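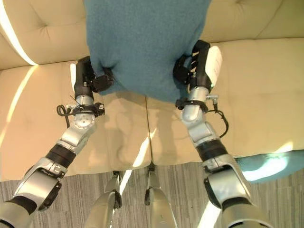
Fold the Blanket

I'm going to say something that will annoy half my family: a blanket that lives on the couch should get folded every night. I don't mean tossed over the arm or rolled into a lump and shoved behind a cushion. Folded, corners together, laid over the back.

My friend Tiago Godinho thinks this is nuts. His argument (he makes it loudly, usually while wearing a blanket like a cape) is that you're only going to pull it open again tomorrow, so why bother? Well, sure, and I'm going to eat off the plates tomorrow too, but I still wash them!

I grew up in a house with one good throw, a scratchy brown thing from a store called Afolabi, and five people who wanted it. It was always balled up and always had crackers in it. Then I got my own place and bought a big fleece one for 22 dollars, and I started folding it before bed, mostly so I could find the remote. Now I can't go upstairs without doing it. It takes me 19 seconds, yes, I timed it, because Tiago said it took five minutes.

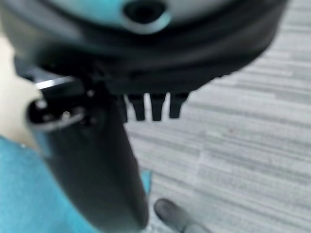
And then there's the floor, which is where an unfolded blanket ends up sooner or later. Fleece picks up everything down there, hair and crumbs and those little bits of leaf that come in on shoes. You wrap up in it the next evening and wonder why your neck itches. I've washed mine so many times in August alone that it's gone kind of pebbly on one side, and that was with me being careful.

I'll give the other side one point. A couch can get too neat. My aunt had a cream one with a Pelen throw arranged on it just so, and we kids sat on the carpet the whole visit, scared to touch it. I don't want that. Use the blanket, drag it around, build a fort with it, fall asleep under it with your socks on. Then grab two corners, give it a shake, and fold it before you turn off the lamp. Tiago, I'm looking at you.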